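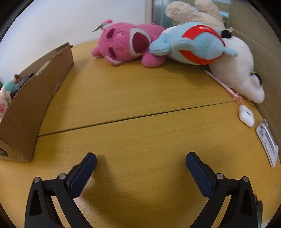 My table this afternoon, gripper open, toys still to go in the box

fikri_siregar
Hello everyone. I work in the returns hall of Viteden in Granditz, on the soft toys line. Since March a part of our shift is done with a hand-held gripper. We don't use our fingers, we pick up every toy with the two jaws and put it in the box, and this is recorded so that the arms can learn it. The arms should come to our hall later. The supervisor says the target is up to 200 pick-ups in one shift, and the pay is the same as for normal packing.

I would like to ask people who have already been through this. What happened to your work after the arms came? In my team there are two opinions. One is that we are teaching our own replacement. The other is that returns are too messy for a machine and we will be needed anyway. I change my mind every day.

bramblefoot
We had arms at Irside, in cosmetics. They took the easy boxes, all the same size, and we kept the rest. It sounds fine until you notice that the easy boxes were how you rested. Now it is the difficult stuff from start to finish. My wrists are worse than before.

Ask about rotation before they install anything. Afterwards it's too late.

fikri_siregar
Thank you, I did not think about this. With us the flat and square items also go first. Soft toys are harder. A bear lying on its side with a little leaf clip on the head is easy for me, but with the gripper I have to decide if I take the body or the paw, and I must not pull on the clip.

pallet_kat
I don't agree with bramblefoot. I came from the same kind of job and I was glad to see the arms. Lifting was killing my back. Three of us from packing moved to checking the machine's mistakes, and I would not go back. People talk as if the old job was so wonderful.

bramblefoot
Three moved. How many were in packing before?

pallet_kat
More than that, yes. Some left on their own and were not replaced. I'm not saying it was good for all.

ngau_nights
Night shift at Ngau here. What changed most for us was the talking. With people at both sides of the table you talk the whole night. Now each person has one station and a screen, and the arm is in between. The work is lighter and the night is longer. I don't know how to put this in a complaint form.

About the recording: did you sign something? We got a paper that said the recordings belong to the company, and there was nothing in it about extra pay. We asked for extra and received 2 more break minutes per hour. Small, but we got it because we asked together.

fikri_siregar
We signed a paper, but I read it too quickly. I will ask for a copy. The breaks are a good idea, because the hand gets tired in a different way from normal packing - more in the thumb.

One more question. Does the arm care how the toys are lying? When I prepare the table I can put them in a nice row, or I can let them lean on each other as they come.

otto_415
Let them lean. I look after the cells at our site, and the worst ones were trained on tidy tables. Then real returns arrived, one toy on top of another, and the arm stood there waiting for a person. If your supervisor wants it tidy, tell him he will pay for it later.

bramblefoot
So your advice is that he should train it better, so that it needs him less?

otto_415
My advice is that a bad cell is no fun for the person next to it. You get called every few minutes and you still have your own quota. I have seen that and it is worse than either the old way or a cell that works.

pallet_kat
Agree with otto on this one. A bad arm is like a bad colleague you can't talk to.

fikri_siregar
I understand both sides. Tomorrow at the start of shift I will ask for the copy of the paper, and also about rotation and the breaks. Two colleagues want to come with me. I will write here what they answer.

ngau_nights
Please do. And ask who checks the mistakes when the arms are in, and if that job will be offered to your team first. Get it in writing.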